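Search stories Go

Stories > Short Fiction > The Right Arm

The Right Arm

The cell at Plilevbridge had two arms and one table, and the left arm had never given any trouble. Reynaldo Cabrera was sent out in September for the right one.
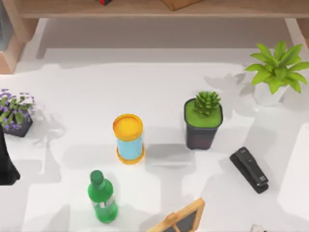 by Hafþór Lauritsen
November 10, 2021

He signed in at the gate and carried his own case up the stairs. The night operator, a woman named Kolton, met him with the fault log printed out and stapled at the corner.

"It stops short," she said. "It goes out for the cup and stops short. Then it closes on nothing and waits."

"How often?"

"Three nights running now. The old man from Sönmez came and changed the belt. It was fine for a day."

Reynaldo read the log standing up. The fault was 363 every time, position error on joint two. He asked if anyone had touched the home settings after the belt went on. Kolton didn't know. She had been off.

He locked out the cell, hung his tag on the switch and tried the start button to be sure. Then he pulled the cover from the shoulder and looked at the belt with a flashlight. It was new and it was on straight. He pushed it with his thumb, then put the gauge on it. The tension was a little low. He loosened the motor plate, moved it by the width of a fingernail, and tightened the bolts in a cross, going around twice. He wiped the dust from inside the cover while he had it off.

Kolton had brought a chair in and was eating an orange.

"Is that it?"

"That's one thing," he said.

The other thing was in the controller. Somebody had put the belt on with the arm resting a tooth away from where it had been, and the controller had gone on believing the old number. He found it on the second page: 1042. He copied it onto the back of the log before he did anything else. He had once changed a number without writing it down, at a bakery, and had spent two days getting it back.

He opened the simulator on the desk computer. Onamum ran all its cells in the simulator first, and whoever had built the table in this one had filled it up. There was a green bottle and a stapler and more plants than Reynaldo had in his house.

"Who did the flowers?" he said.

"Day shift. They get bored. You should see what they had at Christmas."

He ran the reach slowly in the model and stepped it through, writing down each joint. He was not looking at the plants, but he noticed that the canister with the yellow lid was the same one his mother kept her rice in, or close to it. He ran the right arm out past the tall leaves. 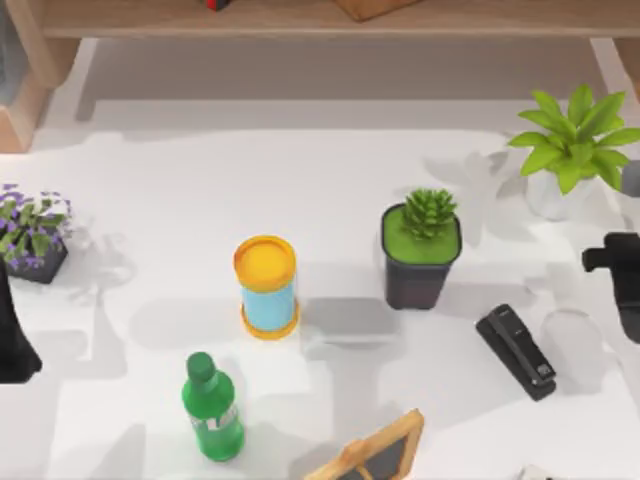
"Why do you have to set the home position again after a belt change?" Kolton asked.

"The motor counts its own turns, and the belt is what ties those turns to the arm. Put the belt back one tooth over and the count is the same but the arm is somewhere else."

She thought about this and put the orange peel in her pocket.

He cleared the people gate, took off his tag, and brought the cell up at low speed with the pendant in his hand and his thumb on the enable switch. The two witness marks on the shoulder were supposed to line up. They were off by a hair more than the thickness of the paint. He jogged the joint until they met, got down on one knee to look at them level, jogged it back a touch, and saved the new home.

Then he ran it out toward the cup. The arm went over the table at the speed of a man crossing a dark room. It reached the cup, closed, lifted, and set it down again.

"Do it again," Kolton said.

He did it 100 times. It took most of what was left of the shift. He stood for the first part and sat for the rest, and she made coffee and went to check on the other line and came back. Joint two stayed inside its limits all the way through.

He wrote the new number on a strip of tape and stuck it inside the cabinet door, with the date and his initials. Under it he wrote BELT: CHECK HOME.

"The old man won't read that," Kolton said.

"Then read it to him."

She signed his sheet. It was getting light in the lot. He put the case in the trunk and sat a minute with the door open, and then he phoned his mother, who was always up by then, and asked her what she was having for breakfast.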